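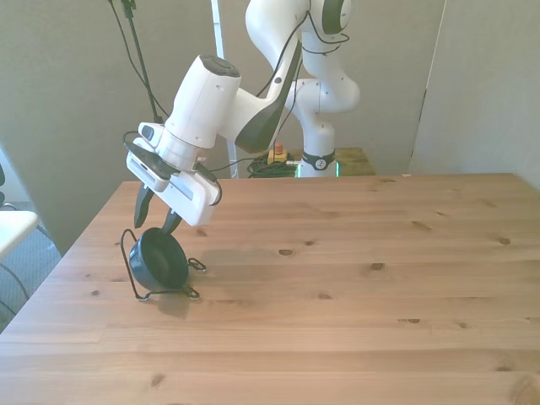

**Memoria de proyecto · Apartado 3: Montaje y primeras pruebas de agarre**

Autores: Feng-yi Wei, Ya-wen Chiu
Tutora: Roswitha Hofstetter
Entrega: 14 de diciembre de 2019

### 3.1 Puesto de trabajo

El montaje se realizó en el taller compartido Rastum. El brazo va sobre una plataforma de madera independiente, situada detrás de la mesa de pino, de modo que las vibraciones de la base no pasan directamente al tablero. La seta de emergencia queda en la misma plataforma, a un lado de la columna. El cableado de la pinza baja por el exterior del brazo y sigue siendo el punto débil del conjunto: en giros de muñeca superiores a 90 grados tira del conector.

### 3.2 Pieza de ensayo

Se eligió un cuenco pequeño de color oscuro, colocado de lado en un soporte de alambre negro. La combinación es desfavorable por dos motivos:

- el borde curvo ofrece poca superficie de contacto a los dedos;
- el alambre es fino y sobresale junto al cuenco, con riesgo de enganche durante la bajada.

### 3.3 Procedimiento

La aproximación se programa en 2 tramos. El primero lleva la pinza, abierta, hasta la vertical de la pieza. El segundo desciende a velocidad reducida hasta situar un dedo a cada lado del borde — la inclinación de la muñeca se ajusta a mano antes de cada serie. El programa de control, que llamamos Cisov, registra la posición de las articulaciones y la apertura de la pinza.

### 3.4 Resultados provisionales

Se ejecutaron 253 ciclos. En 28 de ellos la pinza cerró sobre el alambre y hubo que repetir la aproximación. Ka-ming Chu revisó los registros y atribuye la mayoría de los fallos a un desplazamiento del soporte sobre la madera entre un ciclo y el siguiente.

Pendiente: fijar el soporte con topes y rehacer la guía de cables de la muñeca.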